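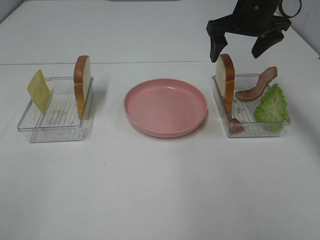

Food Safety and Service, Unit 5: Cold Sandwiches and Packed Lunches
Handout to go with the talk on 4th March. Tutor: Hernán Villca

Before you start
Read the store cupboard sheet from last time. Bring an apron, a pen and your temperature log. Hair tied back, sleeves up, rings off.

Keeping cold food cold
Cold fillings stay in the fridge at 5 degrees or below until they are needed. Take out only what you can use in 30 minutes. Cooked meat that is going to be served cold has to be cooled quickly on a shallow tray and then covered. Write the time on the lid. If there is no time on the lid, throw it away.

Salad leaves are washed even when the bag says they are ready to eat. This is our rule in the training kitchen and some workplaces do it differently. Drain them well. Wet leaves spoil the bread.

Order of building
Bread, spread, leaf, main filling, second slice. The spread goes right to the crust and keeps moisture out of the crumb. If the order is changed for a customer, write it on the ticket.

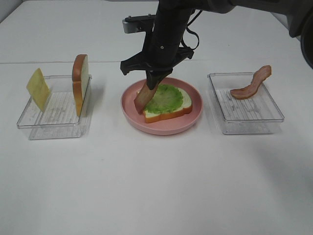

Fig. 1. Bacon going on after the lettuce.

Tomato is the usual problem. Slice it last, lay it on kitchen paper, and put it between the leaf and the meat. For lunches that will be eaten after midday, pack it separately.

Allergens
Wheat, milk, egg, mustard and sesame all turn up in ordinary sandwiches. Check the label each time, including on brands you know, as recipes change. Use a clean knife and a clean board for every allergen order and make it first. Never pick a filling out of a finished sandwich and serve what is left.

Costing
We use the Steiner order from July as our worked case: 600 rounds for a school sports event, delivered in two loads. The kitchen bought bread for 900 rounds and nearly a third was wasted. Work out the cost per round with and without the waste. Show your working.
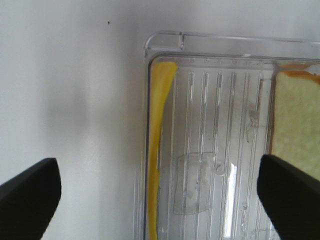

Packed lunches need a label on the outside giving the filling, the allergens, the date made and the use-by date. Put the label on the side so it can be read when the boxes are stacked. A clear plastic container lets whoever is handing out the food check the contents with the lid still on. Card boxes are cheaper but need a bigger label. Do not stack anything until it has been back in the fridge.

For next time
Finish the costing and bring it on one sheet of paper. Read the pages on hot holding. Anyone who missed the handwashing check should see me before the practical.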